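January, late evening

Started the new term's econ reading tonight. The class moved to a different textbook over the break, so the copy I bought from Refugio Palacios last spring is one edition behind and no longer on the list. He paid full price for it and I paid him 15 dollars. I may try to get 10 back from someone, but I doubt it.

The bookstore at Prellbridge has the new one in three forms: hardcover, loose pages for a binder, and an online code that runs out at the end of the course. The binder version is 76 dollars. I went with that. The code was cheaper but I can't read long chapters on a screen, and I want to be able to write on the pages. The shrink wrap came off in the car and I had to buy a binder on the way home, which I hadn't counted in the price.

Read chapters 1 and 2. Chapter 1 is the usual material on scarcity and opportunity cost. I compared it with the old edition for a while and most of the paragraphs are the same. The examples have been changed. The old one used a bakery and the new one uses a delivery service, with the same numbers in the table. Chapter 2 has been moved around more. Shifts in demand now come before the section on reading graphs, and I think that is the wrong order. I went back and forth between the two and lost half an hour.

The problem set is due next week. Question 4 is about a town called Druneck that has 3,091 households and puts a cap on rent. You have to find the shortage at the capped price. I got a negative number the first time, then saw I had subtracted supply and demand the wrong way round. I still have to write the part explaining who gains and who loses. Zavala, who teaches the section, takes points off for answers with no graph, so I need to draw that one again with a ruler.

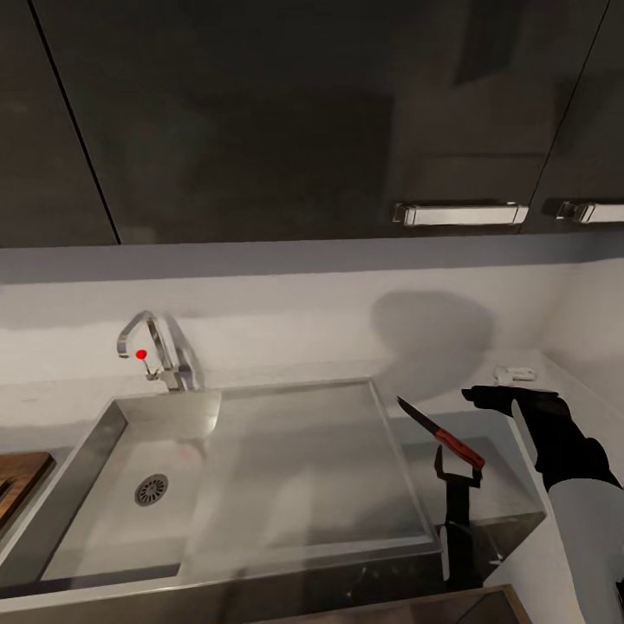
Called Refugio after dinner to ask if he had kept his notes. He has the ones up to the midterm and will drop them off. He said elasticity is where he fell behind, and that I should do the odd-numbered problems in that chapter even if they aren't assigned. He's taking the statistics course now and likes it less.

Also looked at Pludov, the study site the syllabus mentions. The practice quizzes are free for the first two chapters and then you have to pay. Did both of the free ones. Missed 2 on the second quiz, both on inferior goods. I'll reread that page before class.

Tomorrow: graph for question 4, the written part, start chapter 3. Need more binder tabs and a ruler that isn't chipped.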